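Portes ouvertes chez Verkton

23/12/25 – Classé dans : Sorties, Robots

J'attendais cette visite depuis novembre et je n'ai pas été déçue ! L'atelier de Verkton ouvrait ses portes pour la première fois, par groupes de 20, et j'ai eu une place de justesse (merci la liste d'attente).

On commence par une salle un peu tristounette, avec un café et un diaporama. Et puis on passe à côté, et là, le bras. Il est plus petit que je ne l'imaginais, presque silencieux, et on nous laisse approcher à deux mètres. Sevim Kahraman menait la démonstration : la vaisselle est posée sur une table et le robot doit apprendre à la saisir. Un bol, ça se prend par le bord. Une assiette bien à plat, c'est une autre histoire – les doigts n'ont presque rien à pincer. J'ai posé mille questions, je crois que mes voisins m'ont détestée.

Sur un écran, on suivait ce que voit la caméra du poignet, pince ouverte au-dessus de la table :

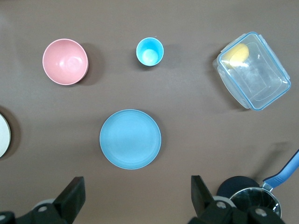
Ataberk Değirmenci m'a glissé que le plus dur, pour lui, restait le plastique transparent, et qu'il y avait déjà passé 30 soirées.

Je suis rentrée par le dernier bus, ravie. Prochaine visite au printemps, les inscriptions se font sur place.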